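Clarton Museum Kids
Body Stuff, page 53
Updated Apr 2, 2024

STITCHES! How do you sew up a person?

You fell off the wall. Knee, gravel, ouch. Most of the time it's a wash and a plaster and you're back on the wall by teatime. But sometimes a cut is too deep or too gapey for a plaster, and then somebody says the word. Stitches.

So what are they? Is it the same as sewing a button on? Does it hurt? What happens to the thread after? Right, quick as we can.

What a stitch is

A stitch is a loop of thread that goes in one side of a cut, out the other side, and gets tied. That's the whole idea. The loop holds the two edges close together. It doesn't do the healing. Your body does the healing, the stitch just keeps everything still while it gets on with it.

The proper word is suture. Say it SOO-cher. Doctors and nurses use it for the thread and also for the sewing, so you can suture a cut with a suture. Confusing. It comes from an old Latin word for sewing.

Why not just leave it?

Small cuts, you can. The edges are already nearly touching, so new skin hasn't got far to go. A wide cut is more like a ditch. Your body has to fill the ditch from the bottom up, which takes ages and leaves a bigger scar, and all that time germs can get in. Pull the sides together and there's hardly any ditch left to fill.

Try it with your coat. Open, the two sides are miles apart. Zip it up and they meet. (A zip is faster than sewing. Sadly you haven't got one.)

The needle

Get a sewing needle out of the tin at home (ask first). Straight, isn't it? Now think about trying to push it down into your arm and back up again a little way along. You'd have to bend it. So the needles for stitching people are nearly always curved, like a bit of the letter C. Down, round, up. Lovely.

Sewing needles have an eye, the little hole you can never get the thread through. Most medical needles don't have one. The thread is fixed on the blunt end already, when it comes out of the packet. No licking the end and squinting! Also no lump of doubled-up thread to drag through the hole.

And the needle isn't usually held in fingers. Too small, too slippy, too sharp. It's held in a tool with little metal jaws, sort of like pliers but much neater. Often there's a second tool for the other hand, to catch the needle on the far side or hold the thread out of the way while a knot is being made.

The thread

Loads of kinds. Some thick, some thinner than your hair. Long ago people used whatever they had. Linen, silk, hair, even string made out of sheep guts. That last one is called catgut, and no cats were in it.

Now a lot of it is made in factories out of types of plastic. Two main sorts to look at:

Single strand. One smooth line, like fishing line. Slides through easily. A bit springy so the knots want to come undone.

Braided. Lots of tiny threads plaited together, same as a plait in hair or a bootlace. Softer, bendier, and it grips itself, so knots stay put better.

Thread is often dyed a strong colour as well, black or blue or purple. Skin isn't any of those colours so the thread shows up. Handy when you're tying something titchy. 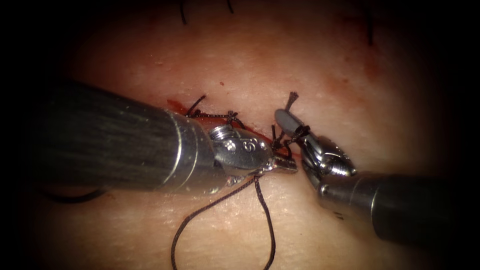
Dark braided thread closing a small cut. See how it shows up against the pale surface?

Look at the jaws holding on to the thread, on the left. Their edges have tiny teeth. Thread is thin and it would slide straight out of something smooth, so the teeth give a bit of grip. Same reason your football boots have studs and your good shoes don't.

The knot

Very important, the knot. A stitch with a bad knot is just a bit of string.

The one lots of people learn first is a reef knot. You might know it from Cubs or Brownies. Right over left and under, then left over right and under. Do it the same way both times and you get a granny knot, which slips. Surgeons often wrap the thread round one extra time at the start. That extra twist stops it loosening before the second half is done. It's called a surgeon's knot, no prizes for guessing why.

How tight? Just touching. If you pull too hard the edges pucker up and the blood can't get through properly, and skin needs blood to heal. Too loose and there's a gap. Just touching.

Does it hurt?

Fair question. Before the sewing the skin gets numbed, normally with a small injection near the cut. That bit stings. Sometimes there's a numbing gel to go on first. After that you might feel pushing or tugging, which is odd, but it shouldn't be sharp. If it is sharp, say so! They can put more in. You're not being a nuisance.

For an operation deep inside the body, the person is usually asleep with a special medicine and doesn't feel any of it.

You don't have to watch. Some people love watching. Some people look at the ceiling and talk about their hamster. Both fine.

Meanwhile, under the skin

Your body starts mending before anyone has even found the thread.

First, the plug. Tiny bits in your blood called platelets get sticky and clump together. A mesh forms around them and you get a clot. On the outside it dries to a scab.

Then the clean up. White blood cells turn up and eat germs and dead bits. The skin can go pink and warm and a bit puffy while this is going on. A bit is normal. If it gets redder and sorer or there's yellow gunk, tell a grown up straight away.

Then the building. New skin cells creep in from both edges untill they meet in the middle. Underneath, your body makes a tough stringy stuff called collagen, which is the real glue of the whole job.

Last, the tidying. Months of it. The scar gets flatter and paler, and some scars go so faint you have to hunt for them.

Taking them out (or not)

Some thread your body can't break down, so it has to come out once the skin is holding by itself. Faces heal fast so those come out early. Knees and knuckles bend all day long so they stay in longer. Snip by the knot, slide it out. Tickly more than anything.

Other thread dissolves. Water and the body's own chemicals break it up bit by bit till it's gone. Very useful for stitches deep inside, where you can't exactly pop back in with scissors.

Looking after stitches

Keep them clean, and dry for as long as you've been told.
Don't pick. Don't. Itchy means leave it alone.
No climbing, no wrestling, no trampoline till you're allowed.
Never pull one out yourself even if it's poking out like a whisker.

Not always thread

There are sticky paper strips for little cuts. There's skin glue, which is special stuff and NOT the glue in your pencil case. There are staples, real metal ones, put in with a medical stapler. And plain old plasters.

Have a go: stitch a banana

You need a ripe banana, a blunt wool needle, some dark wool and a grown up nearby.

1. Get the grown up to make a shallow slit in the skin, as long as your thumb.
2. Push the needle in on one side of the slit, a little way back from the edge.
3. Bring it up on the other side, same distance back.
4. Pull the wool through gently and leave a tail.
5. Tie a reef knot. Only just tight enough for the edges to touch.
6. Snip. Do another one next to it.

Did the skin tear? You pulled too hard or went to close to the edge. Go further back and try again. Then try tying the knot with two pairs of tweezers, no fingers. Much harder! Eat the banana after, if it's still recognisable.

Words to show off with

Suture: medical thread, or sewing with it.
Incision: a neat cut made on purpose, for an operation.
Wound: any break in the skin.
Platelets: sticky bits in blood that help make a clot.
Collagen: tough stringy stuff that makes skin strong.
Scar: the mark left when the mending is finished.

Next page: why do bruises go green?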